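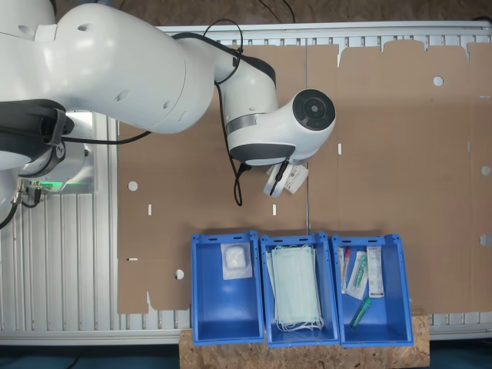
Un paquetito blanco con su etiqueta, sobre el cartón marrón.

Septiembre es el mes en que me reconcilio con el correo postal. Vuelvo de vacaciones, abro el buzón y entre la propaganda siempre aparece algún sobre de semillas, porque en agosto, con el calor, me da por pedirlas como si tuviera una finca (tengo un balcón, y estrecho). Este año han sido 18 sobres. ¡Dieciocho! Espinacas, rabanitos, tres clases de lechuga y unas habas que no sé dónde voy a meter.

El intercambio de otoño lo lleva otra vez Orsolya Pap desde Goletville, y vamos ya por 139 personas apuntadas. Se mandan 5 sobres, se reciben otros 5, y lo único que os pido por favor es que escribáis el nombre de la variedad y el año de cosecha. El año pasado me llegó uno que ponía «verde, rico» y estuve hasta marzo esperando a ver qué salía. Era perejil. Rico estaba, eso sí.

Sobre el envío, que me lo preguntáis mucho: a mí me va mejor el sobre acolchado pequeño que el normal, sobre todo con semillas gordas como las habas o los guisantes. Loubna Kabbaj las envuelve en papel de cocina y dice que le llegan enteras, yo no he probado. Las de lechuga, que son un suspiro, en papel bien doblado y con cinta en las esquinas, que luego se quedan todas en el fondo y hay que andar sacudiendo.

Si os queréis apuntar, contestad a este correo con vuestra dirección y lo que tengáis para dar. Y si a alguien le sobran ajos de siembra, que me escriba a mí primero, que los míos se me han grillado todos.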